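Small push-pull solenoids: notes for the parts drawer

The Unddale bench has been using small push-pull solenoids for latch work since October, and enough questions have come in that a short item seems worthwhile. The part in stock is the JF-0530B, an open-frame type with a blue label and a two-conductor lead. It sits in drawer 103, next to the relays.

Construction is simple. A coil is wound on a bobbin and held inside a metal frame. A plunger slides through the bobbin. When the coil is energized, the plunger is drawn in toward the center of the coil. A compression spring on the exposed shaft returns it when current is removed. The spring does nothing useful if the plunger is fitted without it, and a plunger without its spring can slide out of the body when the part is turned over. Check for the spring before signing a solenoid out.

Force is not constant over the stroke. It is weakest with the plunger fully extended and rises steeply as the plunger seats. A latch that needs its hardest pull at the start of travel should be laid out so that the solenoid begins partway in. Members building the Vasilakis cabinet lock found this the slow way: the bolt stuck at full extension and moved freely once the mounting holes were shifted 2 mm.

Duty cycle is the usual cause of failure. Read the label for voltage and current, and do not assume that a coil that survives a one-second pulse will survive being held on. Heat builds up in the winding and the pull drops as resistance rises. For holding applications, use a mechanical catch or reduce the current after pull-in.

Wiring notes. Fit a flyback diode across the coil, cathode to the positive side of the supply. The coil has no polarity of its own, but the diode does, and so does any driver board it plugs into. Do not drive the coil from a logic pin. A transistor or MOSFET rated for the full coil current is required — the Rakura driver boards in the same drawer have three channels and are suitable. Support the lead near the body so that the joint at the coil does not flex.

The test rig at Prelisley logged 2,211 pulls on a single unit before the run was stopped to free up the supply. Stroke was unchanged at the end. No claim is made for other units.

Return parts with the lead loosely coiled. Tight bends at the body are hard on the insulation.

Comments (3)

benchrat: Is the diode already on the Rakura boards or do we add it?

drawer_keys: Already fitted. Add one only if you are using a bare transistor.

tinplate: Mine buzzed badly on a weak supply. Went away with a larger capacitor across the rail.

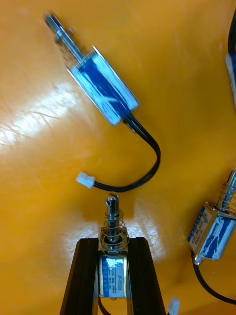
Push-pull solenoids with blue labels, one marked JF-0530B.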